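How to keep fruits and vegetables fresh for more days

Many people put all the shopping in the refrigerator at once and then wonder why the half of it is bad before the weekend. In my kitchen it was the same for years. Now I follow a few small habits, and I throw away much less food.

Do not wash everything when you come home. Berries, mushrooms and grapes should stay unwashed until the moment you want to eat them. Lettuce is different. I wash it, dry it very well in a clean towel and keep it in a box with one sheet of kitchen paper at the bottom. When the paper feels wet, I change it.

Potatoes and onions like a dark and cool place, but they should not live together. Mine are on two different shelves of the cupboard, the potatoes in a paper bag and the onions in an old net. Garlic can stay with the onions.

Bananas make the other fruits ripe too quickly, so I hang them on a hook by the window. If you need a hard avocado to become soft, put it in a paper bag with one banana and look at it every morning.

For fruit that stays on the counter I prefer a basket with holes. Air can go through it, and it is easy to rinse in the sink when something has leaked. Turn the pieces every second day and take out the one which has a soft spot. 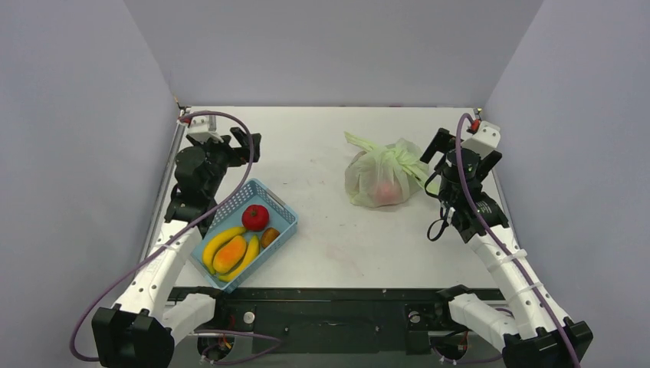 Can kiwis be kept in the refrigerator?

Ripe kiwis keep well there for several days, in the fruit drawer. Hard ones should first wait at room temperature until they give a little under the thumb.

Tomatoes I leave outside until they are fully ripe. After this they can go in the refrigerator for a short time, but take them out one hour before the meal, because cold tomatoes have almost no taste.

Carrots lose their water through the green leaves. Cut the leaves off the same day. If the carrots are already a little soft, put them in a bowl of cold water for the night, and in the morning they are usually crisp again.

Herbs such as parsley stand in a glass with 4 centimeters of water, in the door of the refrigerator. Basil does not like the cold, so its glass stays near the sink. Change the water when it becomes cloudy.

Next page: Cleaning the refrigerator drawers without strong smell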